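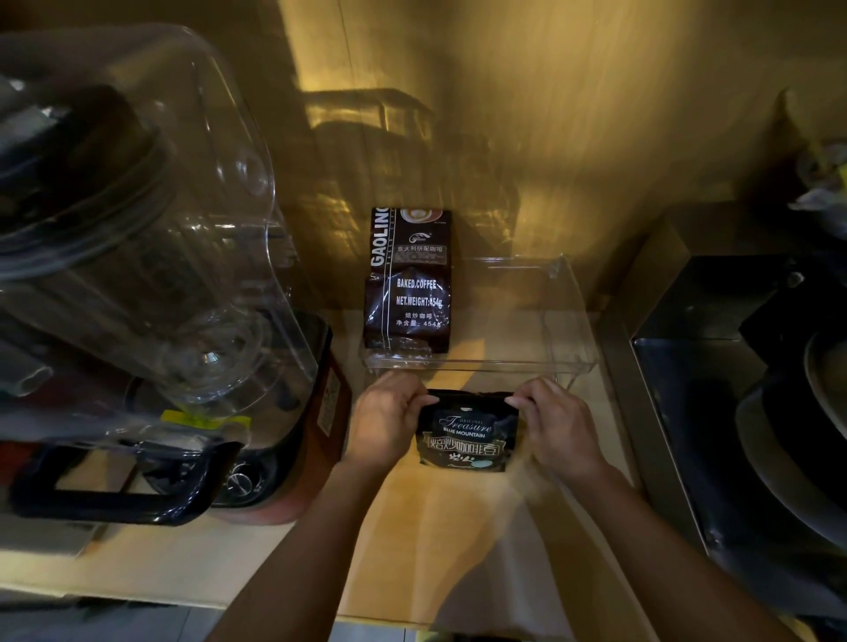

Why go back to a play you've already seen? Because the second night is a different show, and I'd argue it's usually the better one.

I went to Wullano twice in January, both times for Nazar Zakharchenko's staging of *The Ferryman's Daughters*, and I came out the second time grinning like a kid. On the first visit I followed the plot. Who owes the money, who burned the letter, will Marta Stetsiuk's Irena ever get on that boat? I was so busy keeping up that I missed half of what she was doing. On the second visit I watched her listen. There's a stretch in act two where she has no lines at all, and she runs the whole room from a kitchen chair!
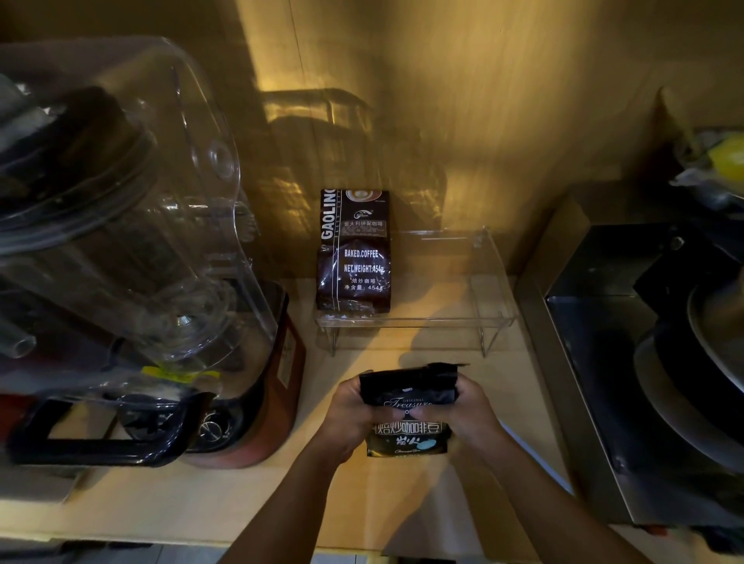
*Photo: Anika Quintanilla*

Reviewers almost never get this. We go once, on press night, when the cast is nervous and the house is full of friends, and then we hand down a verdict on something that will change every evening for weeks. Pylyp Hnatiuk plays the uncle, and on opening night he rushed his big speech. By the time I came back he'd found a pause in the middle of it — a long, awful, wonderful pause — and a man behind me said "oh no" out loud.

So I'd love to see theaters make the return trip easier. Wullano seats 100, and there were 40 of us at the second performance I saw. Why not sell those empty chairs for a few bucks to anyone holding an old stub?

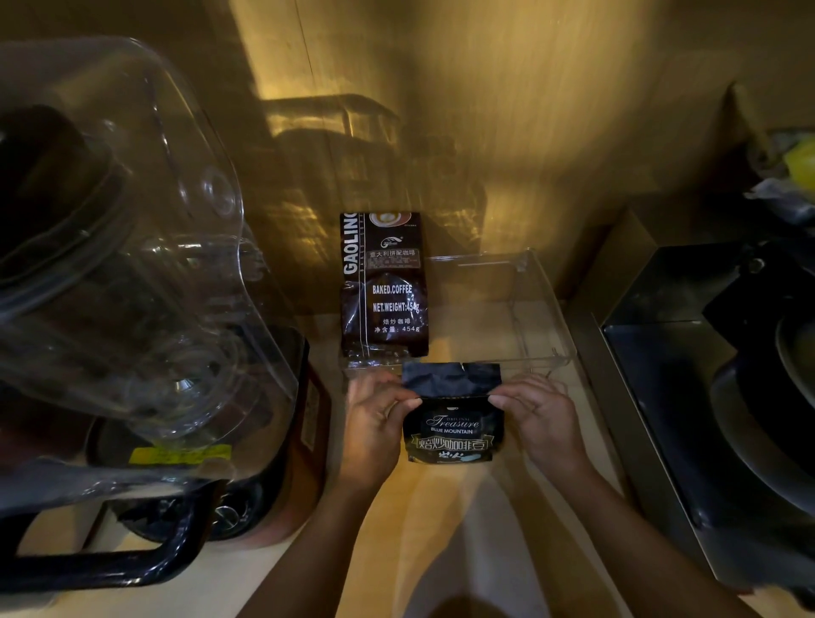
Doesn't knowing the ending spoil it? The ending is the part that gains the most, and you start seeing it coming from the first scene, in small looks and half-finished sentences.

Hammad Khattak's set works the same way. I took his crooked staircase for decoration until I noticed that only the liars use it. I nearly cheered. I've since told everyone I know, which I suppose does spoil that one. 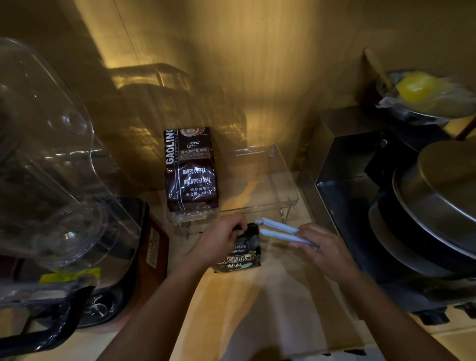
## Where to start

Pick a play you liked but couldn't quite explain to a friend afterward. Sit on the other side of the house if you can, and leave the program in your coat. I'm going back to Wullano for a third look before it closes, and I've already got my eye on the far left aisle.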